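4.2 Small bins and soft things

A desktop bin is a kitchen bin that has given up most of its ambitions. It holds a day of tea bags, or pencil shavings, or the wrappers its owner would prefer not to carry as far as the real bin. We include it in this section because it turned out to be the most argued-over object in the study, and because what people did with it depended so heavily on what was lying next to it.
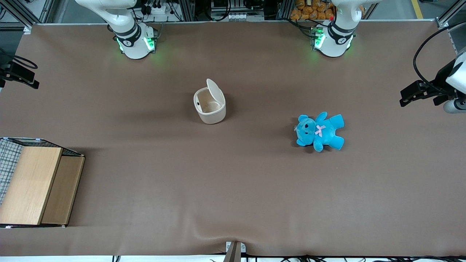 Figure 3. Bin and bear pairing: a small white bin with its flip lid open, and a turquoise-blue teddy bear on its back to the right of it, on the brown mat.

4.2.1 Sorting by company kept

Participants in the Illden and Grovdale groups were given pairs of household objects and one instruction, "tidy up," with no definition of tidy. This was deliberate, and it was resented. Of the 72 participants, 41 asked what we meant. They were told to do as they would at home, which several of them took as a personal question.

Most pairs caused no trouble. A spoon beside a cup went into the cup. A sock beside another sock was folded into it, even when the two socks had plainly never met before. The bin and bear pair in Figure 3 was another matter. A bin with its lid up is an invitation, and a soft toy is among the last things most adults will accept that invitation for. Participants looked at the bin, looked at the bear, and then looked at us, as if we had left the room in this state on purpose. We had.

Three strategies account for nearly all of the responses. The first was to close the lid and leave the bear where it was. Participants who did this called the job finished, and when pressed they said that the lid had been the untidy part. The second was to sit the bear up, usually against the bin, sometimes on top of the closed lid. The third was to put the bear in the bin. People who chose the third almost always explained themselves before we could ask. The commonest explanation was that the bin was being used as storage, "like a basket," and that anyone could see it was clean.

4.2.2 When is a bin a box?

The storage explanation deserves more respect than we gave it at first. Rácz, coding the interview transcripts at Hurnamholm, marked every remark in which a participant named a container by a use other than its usual one. The transcripts run to 2,362 remarks on containers, and 399 of them received this code. Bins came up again and again. Participants told us of bins that held knitting, umbrellas, dog leads and, in one household, the good wrapping paper. What these had in common was that the bin had never been used for trash, or was firmly said not to have been. One participant described buying two of the same bin on the same afternoon, one for the bathroom and one for craft supplies, and said she could not have swapped them a week later "for money."

We take this to mean that a bin becomes a bin by being used as one. Until then it is a box with a lid and a reputation. The position of the lid seems to matter too. With the lid shut, participants tended to treat the bin as furniture and worked around it. With the lid open they treated it as a question.

4.2.3 The posture of the bear

The bear was set down on its back, with its arms out and its legs splayed. We chose this position for the dull reason that it was easy to repeat between sessions, and we underestimated it. Participants read it as fallen, asleep or, in the Grovdale group, "fed up." Those who used the word fallen went on to sit the bear up. Those who said it was asleep mostly left it alone, and two of them lowered their voices.

No such courtesy was extended to the spoon. Soft toys were handled more slowly than the hard objects and were more often turned to face something before being let go. The direction they faced was seldom the wall. Ofori has suggested that facing a toy toward the room is itself a form of tidying, in the way that cans in a cupboard are turned label-out – and we have found no better account of it, although we looked for one that would be easier to defend to a reviewer.

4.2.4 Limits of the pairing

A different toy might have fared worse. The bear was bright, whole and had a face, and a participant who hesitates over a bear may feel nothing at all about a plush carrot. We also used only one design of bin. A pedal bin, or one with a liner showing over the rim, would probably have settled the storage question before anyone could raise it. Section 4.3 repeats the task with the liner fitted, and with a bear of lower standing.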